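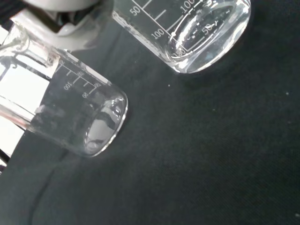 *Notes by Hidayah Wuisan, Intro Lab Skills, Gromcombe*

## Reading a beaker

I love this session, because it starts with the plainest thing on the bench and there's so much to see in it! Find the scale first. White marks on clear glass can vanish against a pale background, so slide a dark cloth underneath and watch them pop out. Turn the beaker until the numbers are upright before you read anything (a sideways 80 has fooled plenty of us).

Then get your eye level with the liquid and read the bottom of the curve — the meniscus. Write down the volume with its unit, every time.

A beaker scale is a guide. It's great for mixing and pouring, but for careful volumes go to the graduated cylinder, which we'll meet in October.
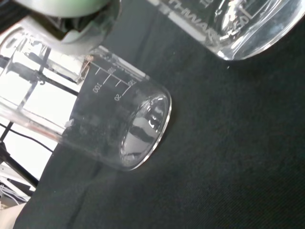 *Two beakers on dark cloth, one holding a clear liquid.*

Clear doesn't mean water! Label every beaker before you fill it, and don't sniff to find out.

**For next time:** read pages 1 to 14 of the handbook, and bring one question about glassware — odd ones very welcome.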